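Folding cell at Canberg gets new fingertip pads and a fixed service routine

January 2, 2019

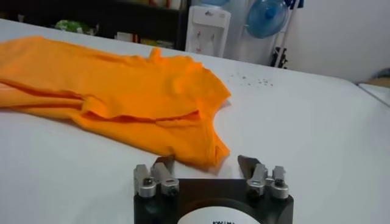
An orange T-shirt on the work table of the Canberg folding cell, with the right gripper open in front of it.

The garment folding cell at the Canberg workshop of Ilteo is back in operation after a service stop of 2 days. During the stop the technicians changed the fingertip pads on both grippers, tightened the finger linkages and set the height of the arms over the table again. The cell will now be serviced after every 1,000 folds, and a paper log is kept next to the controller.

The cell was installed in August and has two arms, which work together over one white table. It is used to prepare folding programs for Onsri, a company that rents out work clothing and wants to fold returned T-shirts at its laundry in Clultarby. Until the stop, the pads were changed only when an operator noticed that cloth was slipping. In the last weeks before the service this happened more and more often, mostly with thin cotton shirts, and mostly at the neckline, where the fingers must take the edge of the cloth without pulling a second layer with it.

According to the workshop, the old pads had become smooth on the inner side. The motor closed the fingers with the same force as before, but the cloth moved between them when the arm began to lift. At first the team increased the gripping force. This helped for a short time, but it left marks on light fabrics, so the setting was returned to the earlier value and new pads were ordered.

Changing the pads is simple work, but it must be done in the correct order. The arm is moved to its service position and the power to the gripper is switched off. The small screws of the finger are loosened, the old pad is taken away and the seat is cleaned with a dry cloth. Then the new pad is put in and the screws are tightened by hand, a little on each side in turn. Both pads of one gripper are always changed together. If only one is new, the fingers do not meet in the middle, and the cloth is pulled to one side.

After this the technician closes the fingers slowly on a strip of paper and tries to pull it out. When the paper holds at the tip and also lower down, the gripper is accepted. On the right gripper the test had to be repeated, as one joint in the linkage had a small play. The pin was replaced from stock.

The height setting took more time than the pads. The fingertips should come very near to the table but must not press on it, or they will wear again quickly. The team measured at 13 points on the surface and found that one corner of the table was slightly low. The foot under this corner was adjusted, and the arm positions were saved again.

Before the cell was released, it completed a trial of 154 folds with T-shirts of different sizes. The shirts were put down by hand with creases and folds in them, in the way they would arrive from a basket. The operators stopped the trial once to correct a wrong start position of the left arm — the fault was in the program and had no connection with the new parts.

The new routine also includes wiping the table at the start of each shift. Lint and crumbs can stick to the pads and reduce their grip, so the pads are checked at the same time.

Ilteo keeps two sets of spare pads in Canberg. The same service sheet will be sent to Clultarby together with the second cell, and the operators there will be trained on the pad change before the first shirts are folded.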